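Produce Handling and Display
Handout 4: Table Grapes on the Tiered Stand
Drurkar Retail Training, Viltness course

Reading before class: the Bustamante notes, chapter on soft fruit. The section on field packing can be skipped.

1. Background

Table grapes are sold by the bunch, and most customers judge the bunch before they judge the berry. A bunch with a full top and a thin tail is normal. Tails break off easily and end up as loose berries in the bottom of the crate or on the floor.

The Viltness practice shop has stocked grapes since it opened. Its first produce ledger, from 1907, lists them under "delicate goods" - the same shelf group we use now.

2. Weights used in the exercises

Small bunch: 435 g
Large bunch: 1000 g
Full load for one crate: 3000 g

Do not go over the crate load. The fruit at the bottom carries the weight of everything above it, and split berries spoil the ones next to them.

3. Handling

Lift the bunch by the main stem where you can reach it. If the stem is buried, support the widest part from underneath and let the tail hang free. Do not squeeze to get a better hold.

Color varies within one bunch. Reddish or amber patches on green grapes are not a defect by themselves. Check those berries for softness and leave them on if they are firm.

Keep the crate rim clear while you work. Grapes dragged over a wooden edge lose their bloom (the pale coating on the skin), and buyers read that as old stock.

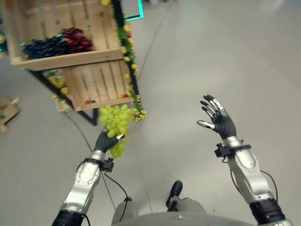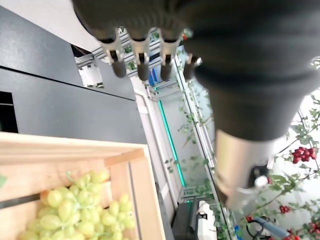
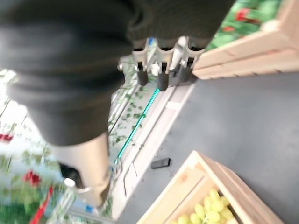 4. Crates and stand

The display uses slatted wooden crates on two levels. Check the slats for splinters before loading. Wipe the rims dry. Greenery used as trim should stay outside the crate - leaves mixed in with the fruit get weighed and sold.

Sweep the floor in front of the stand after each round. A single grape is enough to make someone slip.

5. For next time

Fill in the Drinine log sheet for one crate: weight at loading, weight at close, berries removed. Bring it to class along with your notes on section 3. Next topic is stone fruit.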